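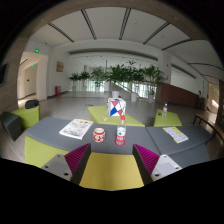 Flusten Film Bulletin | Issue 277 | Page 2

The Bellringer of Clurkby: your questions, answered with what patience we have left

Since the trailer went up we've had a lot of mail about the film. Some of it was kind, some of it was about parking, and one very long letter concerned the correct way to hold a bell rope. The same questions keep coming up, so they've been gathered on this page. Times and tickets for individual towns are on the tour page.

What's it about?

A small town loses its minister, its football team and most of its chapel roof in one winter. Dot Quill, who rings the bell and has not been on speaking terms with God since her husband died, decides to keep ringing every Sunday for a congregation that has stopped turning up. People complain about the noise. Then a few of them start coming in to complain in person, and they stay for tea. It's warmer than that sounds and there is a dog, who is fine at the end. We were asked about the dog more than anything else, so there you go.

Is it a true story?

It's "inspired by", the two most elastic words in the film business. The screenwriter, Teodoro Ignacio, grew up in a town with a woman who rang a bell, and she did carry on for years after the services stopped. The feud with the council is his own work. So is the flood. The real bellringer has read the script and her only note was that she would never wear a cardigan like that.

Is Clurkby a real place?

No. You won't find it on a map and there's no point driving around looking for it, though we know of one couple who tried. The population sign in the opening shot says 386, a number picked by the art department because they had those numerals left over from another job. Most of the town is two streets and some very patient shopkeepers, and the chapel interior is a shearing shed with pews in it.

Who's in it?

Felicidad Dagdag plays Dot. If you know her from television you'll be used to seeing her solve murders, and we'd ask you to stop waiting for one. Jerome Ambrosio plays the young minister who arrives halfway through with a guitar and the wrong shoes. Napaporn Thongdee directed. It's her second feature and her first with weather in it.

Is it a religious film?

It has a chapel, two hymns and a good deal of arguing about whether anyone is listening. Church groups have told us it's a bit light on doctrine. People who never go near a church have told us it's a bit heavy on hymns. We've taken this to mean the balance is right, or that it's wrong in both directions. Napaporn's own line is that it's a film about turning up, and that what you're turning up for is between you and the ceiling.

Will it try to convert me?

It will try to make you cry around the tea urn scene. After that you're on your own.

Is it suitable for kids?

It's rated PG for mild themes and one word shouted from a ladder. Children under eight or so may find it slow, since the main action for the first half hour is a woman climbing stairs. Teenagers have been known to enjoy it and deny it. There's a funeral, handled gently and without a body.

How long is it?

2 hours on the dot, including credits. Stay for the credits if you can, as the bell has a cameo. There's no interval at most venues. Plan your cup of tea with this in mind.

Where can I see it?

The tour opens at the Ponden and then goes inland through the smaller towns, where it will play in halls, clubs and at least one bowling alley with a decent back wall. We're doing it this way because Dela Peña, the production company, wanted the film to go first to places that don't usually get films first. It's a lovely principle and it has been murder on the van. City seasons come later, in February, when the rest of the country is supposed to be tired of superheroes.

When's the first screening?

Saturday, November 11, 2023, at 7 pm, with doors at 6.15. Napaporn and Felicidad will both be there and will take questions afterwards, as long as the questions are questions. If you have a statement you would like to make about the state of Australian cinema, the car park is well lit.

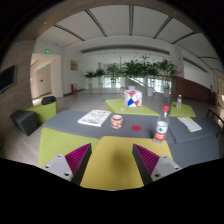
Do I have to book?

Booking is wise for opening night, because the main room holds 200 and Dot's fan club is larger than we'd planned for. Unsold seats go on sale at the door in the order people arrive, cash or card. Latecomers are let in at the first loud bit, which comes fairly soon, what with the bell. If you've got time to kill beforehand, padded seats of the kind they put in lobbies now, lime green next to mustard yellow next to a sort of dusty blue, do very nicely for a sit and an argument about where to eat. Please have your ticket ready on your phone before you get to the front. We say this with love, and on behalf of everyone standing behind you.

Can I choose my seat?

At the Ponden, yes. In the halls it's first in, best chair. The chairs in halls come in two types, the ones with a wobble and the ones that pinch, and we suggest a cushion for both. Wheelchair spaces are kept at every venue on the tour. Tell us when you book and we'll make sure the space has a view of the screen as well as the exit sign.

Are there captions?

Open captions at every Sunday matinee. The captioner has done heroic things with the bell, including "[bell, resentful]", and we'd encourage anyone to come along and read them. Audio description is available at the Ponden only, through headsets you collect at the desk.

Can I bring my own food?

The halls don't mind and the Ponden does. Halls usually have a table of slices made by somebody's aunt, and it's considered rude not to buy one. At the Ponden it's choc tops and popcorn at cinema prices. Water is fine everywhere, in any bottle with a lid that does up. Chips are a matter for your own conscience, but you should know that the second half of the film is very quiet.
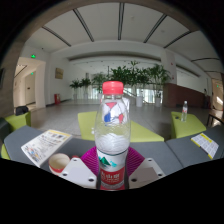
Can our church or club host a screening?

Yes, and we'd like you to. You'll need a room that goes properly dark, a flat wall or a screen, power that doesn't trip when the urn goes on, and someone who can be rung at short notice. We bring the projector and the sound. Maribeth Lumanlan looks after host bookings and will send you a form. It's a long form. She didn't write it and would rather not discuss it.

What does hosting cost?

There's a flat fee for small rooms and a split of the door for larger ones, and Maribeth can tell you which you are. You may charge what you like for tea. If you're raising money for something (a roof, for example, which seems to be everyone's trouble and not only Clurkby's) let her know and she'll see what can be done about the fee.

Do we get a discussion guide?

There's one in the host pack. It runs to four pages and has questions for groups who want to talk about grief, duty and forgiveness, plus a short page for groups who only want to talk about the dog. Please don't hand it out before the film. The third page gives away the flood, as we have just done here.

Can we get a real bell rung at our screening?

If you've got one, by all means, but after the credits. A host in the test season rang theirs during the tea urn scene for atmosphere. Several people left the building in an orderly fashion.

Who did the music?

Most of the score is piano and a very old harmonium that wheezes in the key of roughly F. The hymns were sung live on set by locals, and you can hear one gentleman finish well ahead of everybody else. Napaporn kept him in. Jerome does play his own guitar in the film, and has asked us to mention that he plays it better in real life.

Will there be a soundtrack?

Eventually. The harmonium is being difficult about its rights, or rather the family who own it are.

When can I watch it at home?

After the city season, and we don't have a date. Please don't write in asking for one. We've got your address from the last time.

I have a question about the bell rope.

Your letter was received. It has been passed to Teodoro, who says you're right, that they were using the wrong grip, and that it's too late now.

My question isn't here.

Write to the bulletin and mark it "Clurkby", or ask at the desk on the night. Host enquiries go straight to Maribeth. Corrections to the cardigan go to wardrobe, who are bracing for them.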